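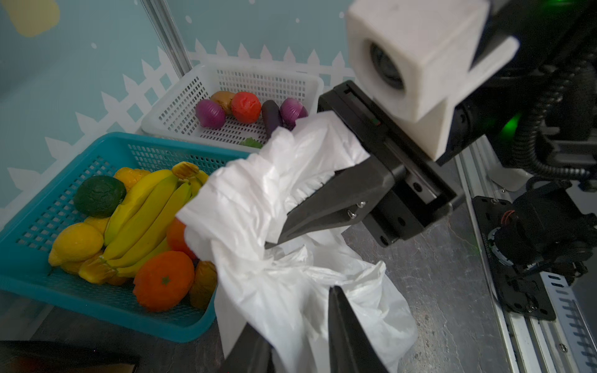 Produce corner: teal mesh basket with the artificial fruit, white plastic bag beside it.

RIKENBY PRETEND MARKET – PLAY AREA SAFETY CHECKLIST
Walk-through done Thursday, doors closed, all lights on. Comments go under each item. OK means leave it alone, FIX means before families come in, WATCH means look again next time.

1. Entrance and gate
Gate closes by itself from fully open: OK
Gate closes by itself from halfway: FIX
It stops a hand's width short of the latch. The hinge spring wants another turn. Otherwise I love this gate! The new rounded top edge is so much kinder than the old one, and a toddler can look over it without bumping a chin.
Finger guard on hinge side: OK

2. Floor
Mats flat, no curled corners: OK
Seams tight: WATCH
One seam by the checkout is starting to open. You can't catch a sneaker in it yet, but a small sandal might.
Floor dry and free of grit: OK
Walking path at least 36 inches wide between the shelves: OK
We gained a lot of room by turning the bread shelf sideways. Please keep it that way, it's a huge improvement.

3. Shelves and counters
Anchored to wall, pull test at top: OK on all but one
The shelf nearest the window moved when I pulled it. FIX – the lower bracket is missing a screw. Shelf stays turned to the wall until it's done.
Edges and corners smooth: OK
The Bennani counter is still my favorite thing in the whole room. Every edge is rounded, underneath too, where kids crawl.
Nothing heavy above shoulder height of a four-year-old: OK
Price tags and signs firmly attached: WATCH, tape is getting tired on the milk sign

4. Play food
Small parts check with the test cylinder: FIX
Two pretend olives and one loose strawberry leaf fit inside it. Taken out and thrown away. The big fruit is fine, bananas included.
Cracks, splits, peeling paint: OK
Bite marks: plenty, none deep enough to matter
Cleaning up to date: OK
The log by the sink is filled in for every day since the last check. Great work, keep it coming.
Spare stock: 149 pieces in the back cupboard according to the stock sheet. Check any spare with the cylinder before it goes out on the shelves.

5. Baskets and bags
Basket handles and rims, no broken mesh or sharp ends: OK
Run a thumb all the way around the rim, inside as well as outside. Mesh can snap and leave a point that you feel long before you see it.
Plastic bags out of children's reach: FIX
Bags go in the locked drawer. For pretend shopping we have the cloth totes from Itik, and they're terrific – short handles, wide mouths, and they go straight in the washing machine.
Tote handles too short to go over a head: OK

6. Checkout
Cash register drawer, pinch test: OK
Battery cover screwed shut: OK
Scanner cord shorter than 9 inches: OK
Pretend coins: large size only, OK
Belt roller turns freely, no gap at the ends: WATCH
There is a bit of play on the left side. The Sostow manual says the end cap can be pushed back in by hand, so try that first.

7. Carts
Wheels tight: OK
Tip test with a 50 lb load in the seat: OK, every cart
Really pleased with this one. The old carts went over if you looked at them funny.
Push bars wiped and free of splinters: OK

8. Electrical and lighting
Outlet covers in place: OK
Extension cords out of the play area: OK
Ceiling lights working: OK
The one over the bakery hums a little when it first comes on. No heat, no flicker.

9. Exits and emergency
Exit path clear: OK
Exit sign lit: OK
First aid kit full: FIX, out of small bandages and the cold pack is past its date
Fire extinguisher gauge in the green, tag current: OK
Phone list posted by the sink: OK, but print it larger

General comments
The room is in the best shape I've seen it. We had almost 1000 visits in July and the wear is still mostly tape and scuffs! The FIX items are all short jobs. Please do the window shelf first, then the gate.

If you can, get down on your knees for one lap of the room when you do the next check. I found the missing bracket screw that way, under the bread shelf, next to a pretend egg.

Sign at the bottom when each FIX is done and put the sheet back on the clipboard.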